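About Pladau

Pladau is a shared workshop in Silstead. Members build small automation projects here, mostly in the evenings, and test a good part of them in simulation before any metal is cut or any motor is bought. The shop's current group project is a two-arm shelf picker called Cluvside.

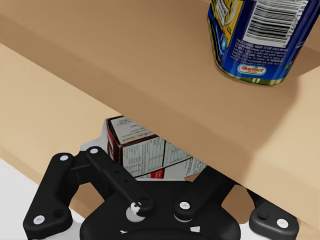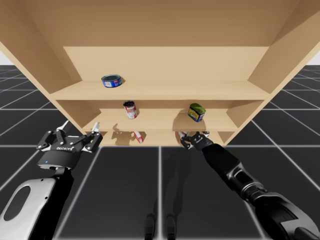
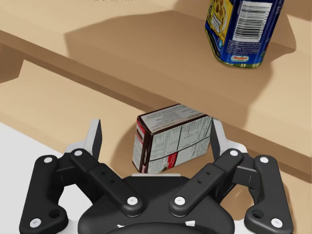

What Cluvside is

Cluvside is a simulated cell with two arms, parallel grippers and a wooden shelving unit stocked with cans and small boxes. The task is to take a named item off a shelf and put it back on a different level. Boxes under an overhanging board are the difficult case. The gripper has to come in low, open wide enough to clear both sides of the carton, and close without the linkage touching the shelf edge.

The model was started in August. As of Mar 3, 2024, the run log holds 1,082 attempts, of which 409 were on the lower shelves. Each attempt is stored with joint positions, finger opening, contact events and the views from the cameras in the model. Failed attempts are kept.

The physical build

The real shelf is being built on the bench at the back of the shop. Its boards are 700 mm long and sit on adjustable pins so that the spacing can be matched to the model. The arm mounts are bolted to a steel plate. Wiring runs under the plate to a control box, which we call Brandes after the label on the secondhand enclosure it was made from.

Open items on the build:

Cable strain relief at the left wrist
Emergency stop on both sides of the bench
Measured friction values for the finger pads, to replace the guesses in the model
A second set of shelf pins

The workshop

The shop has a lathe, a small mill, two 3D printers, an electronics bench and a computer reserved for simulation jobs. Long jobs go in the queue and run overnight. Membership is capped at 100. New members take a short tool check before using the lathe or mill; the printers and the simulation computer need only a login.

Joining and visiting

Application forms are at the front desk and on the membership page. Visitors are welcome on open evenings and should wear closed shoes. Cluvside model files and the run log can be copied by any member from the shop server, in the folder with the project's name.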